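4.3 Setting the Countdown Timer

The Catent countdown timer switches an outlet off after a set period. It can run any load up to 2,000 watts.

1. Plug the timer into a grounded wall outlet.
2. Hold MODE until the display flashes.
3. Press + or - to set the minutes. The longest setting is 165.
4. Press START. The outlet turns on and the display counts down.

Note: If no button is pressed for 40 seconds, the timer leaves the setting mode and keeps the previous value.

To clear a setting, hold MODE and - together. All digits return to zero and the outlet turns off.
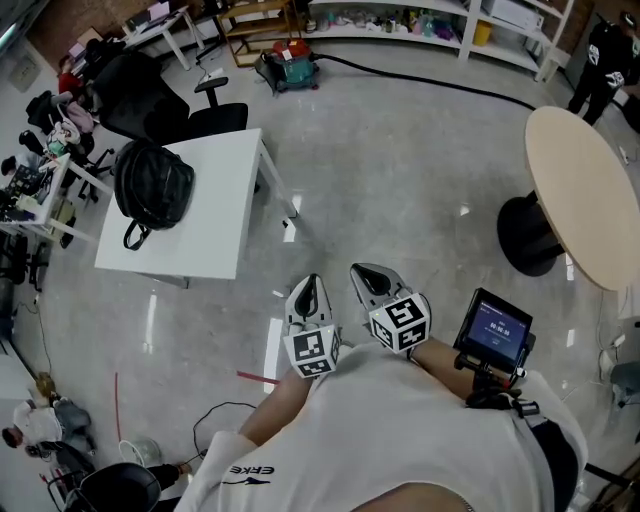
A reader of the last edition wrote that the timer lost its setting every time the power went out, and asked whether a battery could be fitted. It cannot. After an outage, repeat steps 2 to 4.

Caution: Do not use the timer with space heaters or sump pumps. Do not plug one timer into another.

5. To lock the buttons, press MODE twice. Press it twice again to unlock them.

For repeating daily programs, see 4.4.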